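Do you need the furniture app?

2 Aug 2023

I signed up for Omavero in March because a coworker wouldn't stop talking about it and because the first two months were free. If you haven't run into it, it's one of those subscription services that promises to help you own less. You log every object in your home, the app gives each one a "use score," and then it nags you to sell, donate or store whatever scores low. Storage, by the way, is something they also sell.

I'm suspicious of any company that makes money whichever button I press, but I wanted to give it a fair try. I logged 300 things. That took most of two weekends and I wasn't even through the kitchen drawers.

The scores were where it started to go wrong for me. My winter coat came out near the bottom, since by the time I got to the closet it was warm in Kukville and I kept answering "no" to "Did you use this today?" A fire extinguisher does badly by the same logic. So does a spare key. There is a setting called Seasonal that's supposed to handle this, but you have to switch it on for each item by hand, and it switched itself off again after an update. 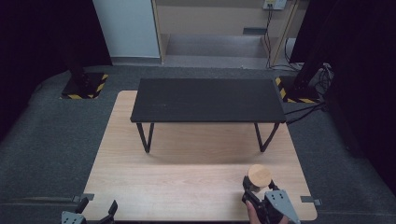

Then there's the number they put on the front page, that members "free up $1,000 a year on average." I wrote to ask how they got it. The reply said it was based on the resale value of items marked for sale. Marked, mind you. I marked a bread machine for sale in the spring and it's still in the hall closet, so I assume it's in that average somewhere, doing its bit.

The resale side runs through a partner called Tesuseck, and I don't think much of that either. They quoted me less for a floor lamp than I'd have to pay them to ship it. Kocabaş, the secondhand store by the bus station, gave me cash for it and took the bread pans too. No app, no score, and they told me straight out they didn't want the lampshade.

Did I end up with less stuff? A little. I got rid of a box of cables and some books I was never going to read. I could have done that on a rainy afternoon with a trash bag, and I think most people who praise these apps would have done the same if they'd set aside the same hours.

Maybe it's better for someone moving out of a big house, or splitting one up with family. I could see the list being handy there, if the export worked. Mine came out with every item named "Item."

I canceled last week. The app asked me to rate how much I'd used it.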